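# Skidum opens its doors for an afternoon of robots, red bins and patient questions

22 August 2020

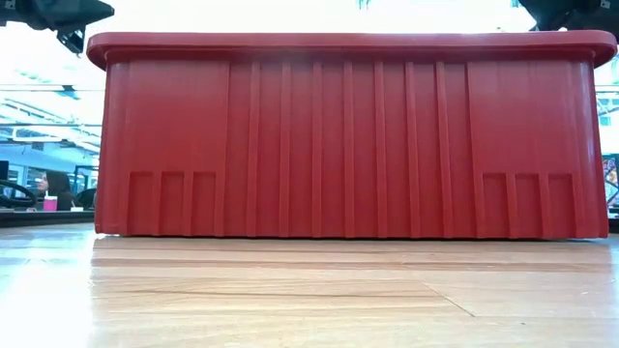

It had been a good long while since the folks at Skidum last invited the neighborhood in, and to judge by the cheerful line on the sidewalk before the doors opened, the neighborhood had been waiting for it. The small robotics shop on the Taltside end of the old mill road held its open afternoon this week, with visitors let in a few at a time and everyone asked to keep a comfortable distance from one another. It made for a slower visit than in other years, but quite a few people told us they liked it better that way, as you could stand and look for as long as you pleased and ask the sort of question you might be too shy to ask in a crowd.

The open afternoon had first been set for April and was put off, as so many things were this spring. The delay gave the crew time to get their newest project, which goes by the name of Skindik, into good enough shape to show to company. Skindik is a two-armed robot that is learning to handle the ordinary bins and totes you would find in any stockroom, and it was the reason most people came.

If you have never thought very hard about picking up a plastic bin, you are in good company, and the staff were very kind about it. They explained that a storage bin is a harder thing for a robot to deal with than it looks. The lip at the top is thick and rounded, with nothing flat to pinch. The ribs that run down the side catch the light, so that a camera can take one long wall for a whole row of narrow strips. And a shiny tabletop, like the wooden ones Skidum uses, throws the ceiling lights right back up again, glare and all. One of the engineers said that glare had cost the team more evenings than any motor ever did, and she said it with the sort of smile that suggests a person has made her peace with it.

There were four demonstrations over the course of the afternoon, each of them short, with plenty of time left in between for talk. In the first, Skindik brought its two arms down to either end of a bin, took hold under the rim, and lifted it a hand's width off the table before setting it back where it started. It went very slowly indeed. A little boy near the front asked whether the robot was tired, and was told that it was being careful, which seemed to satisfy him completely.

The second demonstration had the robot turn a bin a quarter of the way around, and this was the one that drew the most applause, perhaps on account of the first try not working out. One gripper lost the rim, the bin slid a few inches, and the arms stopped and simply waited. A technician reset everything by hand, chatting with the visitors all the while, and the next try went through without a hitch. The third and fourth rounds were for putting things into the bin, dish towels first and then paperback books, the latter donated for the purpose by a reader from over the river who said she was glad to see them get some use.

Between the rounds people were free to wander over to the side tables, where the shop had put out older grippers that anybody could open and close by hand. We spent longer there than we meant to. The rubber on the fingertips of one had been worn quite smooth, and a member of the staff told us it had been through 2,784 lifts before it was retired. She keeps it around to show new people what honest wear looks like, and she let us hold it.

Most of the visitors we spoke with lived close by and had walked past the building for years with only a vague idea of what went on inside. One retired machinist said he had come to see how the wrist joints were put together and stayed to argue, in a very friendly fashion, about bearings. A mother of three said she had promised her kids a robot and had been a little worried that they would be let down by one that moved so gently. They weren't, she said, and the youngest had already announced a plan to move all of the toys at home in the very same manner, with both arms out stiff and no hurry at all.

Quite a few people wanted to know what it is all for, and the crew did not dodge the question. Skindik is meant to help out in places where the same full bins get lifted from table to shelf and back again all day long, and where that lifting is hard on people's backs and shoulders. The first such place will be Navarrete, the family-run household goods distributor out on the county road, which lent the shop a stack of its own bins to practice with. A trial is planned for a corner of the company's back stockroom, with a member of the Navarrete staff standing by for every lift. One of the packers had come along to have a look at her future coworker. She thought it was polite but would need to pick up the pace, and she asked whether it could be taught to stack the empties, as that is the job she would most like to hand over. The answer was not yet, though it has gone on the list.

The talk of pace came up more than once. At present the robot needs over 2 minutes to pick up a bin, turn it and put it down again, where a person would be done in a few seconds. The engineers said they would much sooner have it slow and steady for the time being, and that speed would come once they trusted the grip. They were also open about what it cannot do. Lids are beyond it for now, and so are bins that have been pushed up snug against a wall, with no room for a gripper to get around the end.

The afternoon ran a bit past its closing time, with the last small group being shown how the arms are parked for the night and the red bins carried back to their shelf by hand.

Skidum hopes to hold another open afternoon next April, and anyone who was turned away at the door this time will be given first pick of the places. Names can be left at the front desk on weekday mornings or dropped through the mail slot with a phone number. Entry is free, children are welcome with a grown-up, and visitors are asked to leave large bags at home, as the space between the tables is narrow. The shop would also be glad to have any clean paperbacks that people no longer want.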